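3.2 Small presses and the first collection

Of the 715 poetry titles in our sample, 41 were first collections from presses with one paid editor. Arnlow and Zinmont issued most of these – usually in spring, with print runs under 1000.
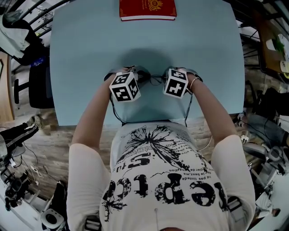
Figure 2. Hand-held grippers with marker cubes, in use at a table.

Do small presses keep their debut poets? Most poets leave after a second book. Solheim found the same pattern at Åberg, where eight stayed for a third.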